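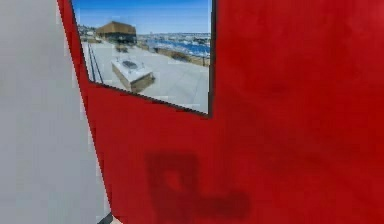

Red wall with the harbor window, gray wall to the left. Sim render.

Workshop tips: when the wall-painting bot stalls (or worse)

Putting these down quick before I forget, had a bad morning with the Hurkusetti in May and most of it was avoidable. We run every room in the simulator first now. Should have been doing it all along.

What went wrong: the arm stopped halfway along a red wall, backed up, and drove its elbow into the window trim. Cracked the trim. No one hurt, I was in the doorway. Log said OBSTACLE 91, so it thought something was standing in front of it. Nothing there but a shadow.

Shadows. Dark soft shadow on a strong color reads as a solid thing to the older sensor. Red is the worst, then navy. Look at the render, lower middle, below the window. A blob like that is enough. Move your work light so it comes from the side, or hang a sheet over the window till the coat is done.

Windows. Mark every opening as NO GO by hand. Do not trust auto detect. It looks straight through the glass and measures whatever is outside, in our case a big paved plaza and the water past it, then decides the wall ends there. Painters tape round the whole opening, two inches wide, matte. Shiny tape makes it worse.

Slanted edges. If the bottom of the opening looks sloped in your preview, set the keep-out box to the lowest corner. I set it to the high one. That's how the trim got it.

Corners. Where one color meets another the preview can look jagged, like little stairs. Dont try to fix that in the paint path. Check it on the real wall with a level.

Speed. Factory setting is 200. Drop it to 162 for the first pass in any new room. Slower but you can get to the stop button.

Stop button. Test it BEFORE you load paint. Ours had dried latex under the cap and only went halfway down. Warm water, old toothbrush, power OFF and unplugged. Dry it overnight.

Cord. Run it behind you, never across the path. Hollis Sorensen over at the Bivstead shop tapes his to the baseboard, I've started doing the same.

After a fault: don't hit resume. It picks up the old path from the wrong spot. Kill power, push the arm back by hand, home it, start over. You'll get a lap line in the paint, sand it lightly wiht 220 later.

Kids and pets out, door shut. Put a chair in front of it if the latch is bad.

Trim repair: wood filler, let it cure, sand, prime. Took me till 4 pm.

Still waiting on Okabe for the new sensor bracket. Will add the part number when it shows up.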